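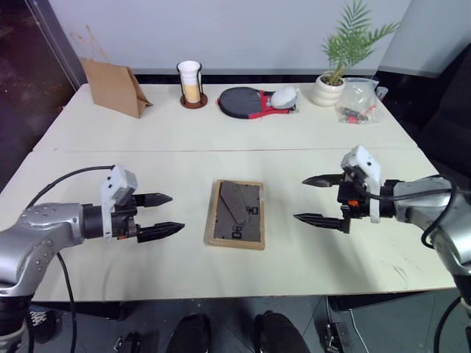 Frame face down on a white table, back side up. Get yours to this point and we can start.

How I Put a New Print in an Old Wooden Frame (and Hang It Straight)

2023-03-04

I buy a lot of secondhand frames. Too many, if you ask the closet in my hallway. A new frame in a decent size costs more than most of the prints I put in them, and the old ones usually have nicer wood anyway, so I keep hauling them home and swapping out whatever faded sailboat was in there. I've done it enough times now that I have a routine, and a couple of you asked for it after my November post on the Trindov flea market, so let's go!

What you'll need

A clean towel or a big scrap of felt
A butter knife or a small flat screwdriver
Glass cleaner and two lint-free cloths
Acid-free mat board, if you want a mat
Acid-free hinging tape (I use Bena, the paper kind)
A new backing board if the old one is brown and crumbly
Framer's points or the little bendy tabs
Brown kraft paper and double-sided tape
Two D-rings and some picture wire

Taking the old one apart

Spread the towel on your table and lay the frame on it with the glass side down. If there's dust paper on the back, slit it along the inside edge and peel it off. It'll come away in a hundred sad little strips. Fine.

Now look at what's holding the backing in. Newer frames have soft metal tabs you can bend up with a butter knife. Older ones often have tiny nails, and those want patience. I wiggle each one sideways with small pliers until it gives, then pull straight out. Don't pry against the wood. I cracked a lovely walnut corner that way on one of my first tries and I'm still annoyed with myself.

Lift out the backing, then the old picture, then the glass. Wear gloves for the glass if the edges look rough. And check behind the picture before you throw it away, people tuck things back there! I once found a grocery receipt and a pressed fern.

Cleaning the glass

Spray the cloth, never the glass. Do one side, flip it, do the other, and then hold it up near a window and tilt it. You'll find the streak you missed. Let it dry all the way before it goes anywhere near paper. For the wood I just use a barely damp cloth and then a dab of Rennie wax on an old sock.

Mounting the print

Please don't glue it down, and please don't run tape around all four sides. Paper swells and shrinks with the weather, and if it can't move it gets wavy. I put two short pieces of hinging tape along the top edge only and let the print hang from those.

If you're using a mat, the opening should overlap the print a little on every side. I like a wide mat on a small picture. The one over my desk is a Skallonetti map of an island I've never been to, smaller than a postcard, sitting in a huge cream mat, and it gets more comments than anything else in the house.

Putting it back together

Glass first, then mat and print, then backing. Before you fasten anything, hold the whole sandwich together, turn it over, and look at the front. There'll be a hair on the mat. There's always a hair. Take it out now, you'll be so much happier.

Once it's clean, turn it back over and push in your points, one every couple of inches. Run double-sided tape around the back of the frame, press the kraft paper down, and trim the extra with a sharp blade.

Hanging it

Screw the D-rings in about a third of the way down from the top, one on each side, and drill a tiny pilot hole first so the wood doesn't split. String the wire between them with a bit of slack and wrap the ends tight.

For height, I put the center of the picture 57 inches from the floor, except over the couch, where I go lower. I also use two hooks a few inches apart on anything wide. It stays level a lot longer, even on the wall by my stairs where everybody stomps past.

If your frame is missing its glass, a hardware store will often cut a piece while you wait. Bring the frame with you and have them measure the inside lip.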